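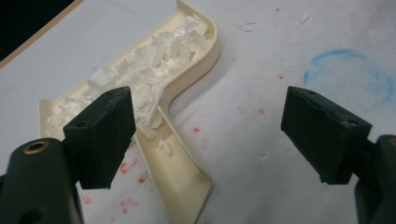

Netance World Briefing, four months of reading

I took the paid plan of Netance in February, when I was tired of following foreign news from seven different sites. It is a daily digest of world events, sent at 6 in the morning, with 30 short items and one longer report.

The good part is the order. Items are grouped by region, and every item names the original source. When the port strike in Senton began, I read of it there two days before my usual paper wrote anything. The longer reports are calm and well edited — the one on the Piltuvgate hearings I have read twice.

I am less happy with the archive. I searched for "grain export" and received 137 results, with no way to sort them by date. Also, the opinion column from the Hoekstra agency stands between the news items in the same type, and a quick reader can mix them up.

The price is fair for me. I will keep it until the end of the year, but I still read one local paper next to it.

My rating: 4 of 5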